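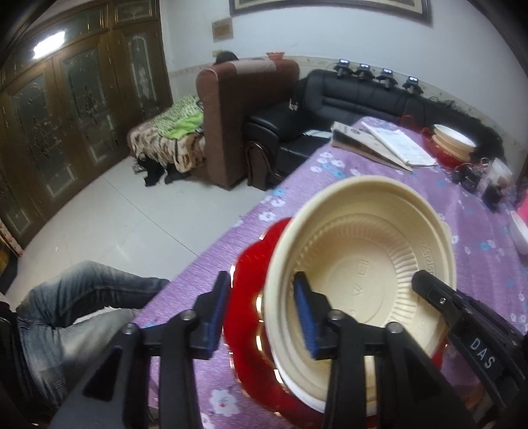 A gripper with blue fingertip pads, next to a cream bowl on a red tray.

How do you go shopping for a robot?

I get asked this a lot when I visit schools, usually straight after "can it do my homework?" (no) and "can I have one?" (ask at home). I help small workshops and clubs work out what equipment they need and what it will cost them, which sounds dull until you find out that the shopping list has robot hands on it!

So let's pretend we're going shopping together. Our robot has one job. It has to pick up bowls and put them in a stack.

Start with the job

Most people want to begin by looking at the robots, and I don't blame them, they're the fun bit. But I always begin with the thing that needs picking up. In this case it's a bowl, a big light one that gets thrown away after use. Have you ever tried to pull just one paper cup off a tall pile and ended up with three? Bowls like these can be every bit as sticky with each other. Squeeze them too hard and they bend. Squeeze them too gently and they slide off and roll under the sofa.

Before we spend a penny I want to know a few things. How wide is the bowl? How thick is the rim? Will it always be the right way up, or will it sometimes be tipped over on one side, or leaning on a tray? You can do that part with a ruler and a pencil.

Picking the hand

The part of a robot that grabs things is called a gripper. Lots of them have two jaws that close towards each other, a bit like your thumb and first finger. Try it now with something near you. Pick up a rubber, then a sheet of paper, then the biggest mug in the house. The mug's harder, isn't it? You probably hooked a finger round the edge or through the handle without thinking. A simple gripper can't think of that, so we have to choose one that opens wide enough for a bowl rim and closes gently.

Look at the blue pads on the fingertips. They have a bumpy sort of surface, and a surface like that can help a gripper keep hold of things. Pads wear out, the same way the soles of your trainers do, so I always put spare ones on the list. People forget spares more than anything else!

The round silver bits on the jaws are pins. The black arms turn on them, like the middle of a pair of scissors.

Now the money

When I helped the after-school club at Birley, we had 1,651 pounds to spend on the whole thing. That sounds like a huge amount. I thought so too, for a minute or so, and then we wrote the list.

The gripper was 290 pounds. We got ours from a shop called Istiter, and the club chose it over a cheaper one that didn't open wide enough. Spare pads came to 60 pounds. Then there was the arm to hold the gripper, and that took the biggest bite out of our money by a long way. After that came cables, a power supply, a sturdy table, and a big pile of bowls to practise on.

Yes, you have to buy bowls to practise on! Robots drop things while you're setting them up. So do I.

We kept a bit of money back as well and didn't spend it on anything. Grown-ups call this a contingency, and it means "money for the thing we forgot". Ours was a longer cable.

Could we borrow one?

Good question, and one I wish more grown-ups would ask. If you only need a robot for a short time, hiring can be cheaper than buying. A place called Curngate let the club hire an arm for 2 weeks before we chose our own, and it changed our minds about the size. The one we'd liked in the catalogue was far too long for our table and would have knocked the lamp over every time it turned round.

When will it arrive?

Equipment is slow. The club ordered in October and I told them not to plan a show for the week after, in case a box was late. (A box was late.) I draw a calendar with one line for ordering, one for waiting, one for putting it all together and a nice long one for practising. If you ever make a plan like this, make the practising line longer than you think you need, then rub it out and draw it longer again.

Have a go yourself

You can plan a robot without owning one. Choose something at home that gets picked up a lot, such as socks, spoons or building bricks. Measure it. Draw the gripper you'd want, and decide what you'd put on its fingertips. Foam? Rubber? A bit of old washing-up glove? Then write your shopping list, with spares on it, and pretend prices next to everything. Add it all up.

Too much? Mine always is the first time. Cross out one thing you'd like but don't need, and add it up again.

Words to know

Gripper: the part of a robot that holds things.
Budget: a plan for how your money will be spent.
Spares: extra parts, for when the first ones wear out.
Hire: to pay to use something and then give it back.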